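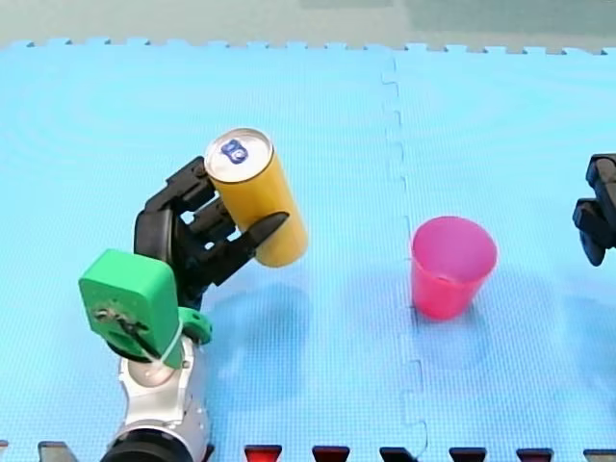
Bench Diary: The Stop Button That Stopped One Arm

Welcome back to the gallery! It's a short one for March, with more words than usual, and I'm sorry if you only came for the robots holding stuff. We had a bit of a scare on the two-arm bench at Utomel and a few of you asked what happened after I grumbled about it in the comments last time, so I'm putting it up with the pictures.

Nobody got hurt. I got a bruise on my wrist that went a nice shade of green, and a cup got squashed, and I said a word I won't type.

So, it was run 592 of the pick and place program. Pick up the can, carry it over, set it down, let go, back to start. Both arms share one blue mat and take turns, and if they're both behaving you can stand there with a coffee and forget they weigh anything. On 592 the left one picked up the can at a bad angle and I could see it was going to come down on the cup. No big deal, we stop runs all the time. I hit the red button, the left arm froze with the can still in its fingers, and I leaned in to move the cup out of the way.

And the right arm came across the mat and shut its gripper on the cup, with my wrist right behind it. It gave me a good whack before I got my arm out! I hit the button again (because apparently that's what I do) and it made no difference at all. I had to go around the back and pull the plug.

The button had only ever been stopping the left arm. When we added the second arm over the winter, its control box came with a little jumper plug in the safety socket, the kind you fit so you can test the box before the button is wired up. We tested the box. We moved on to the fun part. The jumper stayed in. Every time we'd hit stop since then, the right arm happened to be parked and waiting for its turn, so it looked stopped, and we all believed it.

What really bugs me is that the screen knew. There's a line in the Cuduson log for every start-up that says the safety input on box 2 is bypassed. It's in the same gray text as the version number and the room temperature, and it scrolls by in a second. I went back and found it in every single log, all the way to the first day.

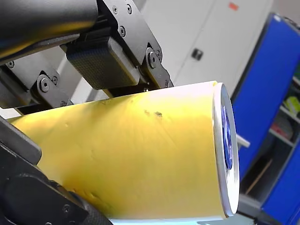

Black textured pads gripping the big yellow tube, top and bottom. Look at the creases and dents it has on it!

I like how close you get to the pads here, that diamond pattern is there for grip and I can tell you it's pretty rough on skin too. It's easy to look at fingers this size and think they're toys. The pads don't care what's between them, so please picture your thumb in there next time you reach over a bench with the power on.

Okay, what we changed, since somebody will ask:

The jumper is gone. It's in a bag taped to the wall with a rude note on it. Both boxes now run to one safety relay from Holmgren, and the button cuts both arms or neither one will start. We also had a long argument about what the fingers should do on a stop. Open up and drop whatever they've got, or hold on? We went with hold on, and then a slow release from a separate switch that you have to press and keep pressed. If your hand is stuck you want that switch where you can reach it with the other one, so we put one on each side of the bench.

We slowed both arms down to 25 percent for anything where a person is standing inside the tape. It makes the runs painfully dull. Fine!

There's a stop test at the start of each session now, and you do it with both arms moving. Start a run, wait until they're both going, hit the button, look at both. We do it 3 times. It can take up to 2 extra minutes if the arms need homing again in between, and I've already heard sighing about it (some of it was mine).

I wrote the whole thing up for our friends at Vedov too, who have nearly the same setup with the same boxes. They checked theirs that afternoon. One jumper, still in. So if you run two of anything on one button, go have a look in the back of the second box before you read any further.

The bypass line in the log is now red and it stops the start-up until you clear it. I'm still waiting on a proper cover for the socket, and the run counter has gone back to zero. More pictures next month, probably of the new cable routing, which I'm weirdly proud of.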